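What Is Inside a Cable?
Ristine Science Pages for Ages 8 to 11
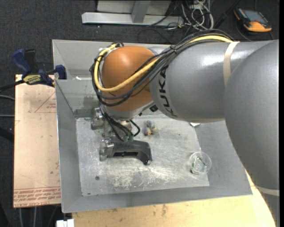
Yellow, black and dark gray cables on an orange and gray arm.

A wire is a thin length of metal that carries electricity. A cable is one or more wires inside an outer cover. The cover on the outside is called the jacket.

The metal
Most wires are made of copper. Electricity moves through copper easily, so copper is called a good conductor. Silver is a slightly better conductor, but it costs far more. Aluminum is lighter than copper and is used for many of the long power lines that hang between towers.

The coating
Each wire has a coating of plastic or rubber. Electricity does not pass through these materials easily. They are called insulators. The coating keeps electricity in the metal and away from your hands. It also stops two wires in the same cable from touching. If bare wires touch, the electricity can take a shortcut and the metal can get very hot. This is called a short circuit.

One strand or many?
Bend a paper clip back and forth and it will snap. A single thick wire can break the same way. Cables that have to bend often are made from many fine strands twisted together. Each strand bends easily, and the bundle lasts longer. The wires inside house walls stay still, so they are often solid.

Thick and thin
Metal warms up when electricity flows through it. A thick wire can carry more electricity than a thin one before it gets too hot. The cable on an electric oven is much thicker than the cable on a bedside lamp.

Why the colors?
Colors on the wires inside a cable help workers tell them apart. The rules differ from one country to another. The color of the jacket can also carry a meaning, but a factory may simply choose one that is easy to see.

Safety
Never cut or open a cable. If you see a split jacket or bare metal - even on something that is switched off - leave it alone and tell an adult.

Words to know
Conductor: a material that electricity moves through easily.
Insulator: a material that blocks electricity.
Jacket: the outer cover of a cable.

Page updated 12/3/21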